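Chapter 7
Learning From Being Shown

Most people who teach robots for a living began by writing instructions, and most gave it up in the same month. The trouble with instructions is that you have to know what you do with your own hand, and you don't. Ask anyone how they put a block in a basket and they will tell you, with confidence, something false.

This chapter deals with the alternative: show the arm what you want, many times over, and let it work out the rule. Our running case is the Folley task, set by Edeltraud Gruber for her students at Feditside. There are two wicker baskets, one red cube and a white cloth. The arm must move the cube to whichever basket it has been told.

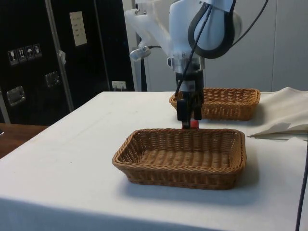

Gruber's group recorded 288 demonstrations and kept 200. The other 88 were thrown out for hesitation – the human sort, where the person guiding the arm changes their mind halfway and hopes it won't show. It shows. A learner copies doubt as faithfully as it copies skill, and a policy trained on the full set spent much of its life dithering between baskets.

The cube is a kind object to start with. It has flat sides, it is bright red against white, and it doesn't roll. You will miss it by Chapter 9.

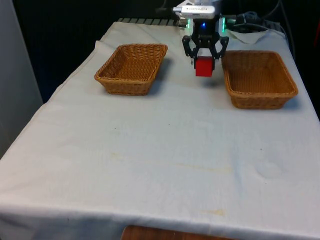 7.1 What counts as a demonstration

A demonstration is a list of paired readings: what the cameras saw, and what the arm was made to do next. Leobardo Sandoval, whose notation we borrow, calls each pair a step and a full list a run. He also insists that a run ends when the fingers open, a rule that has started more arguments than it has settled.
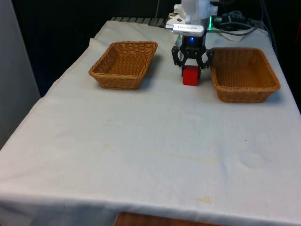
BEFORE YOU READ ON

Write down, in 16 words or fewer, how you would tell the arm which basket to use. Keep the paper. We shall be unkind to it in Section 7.3.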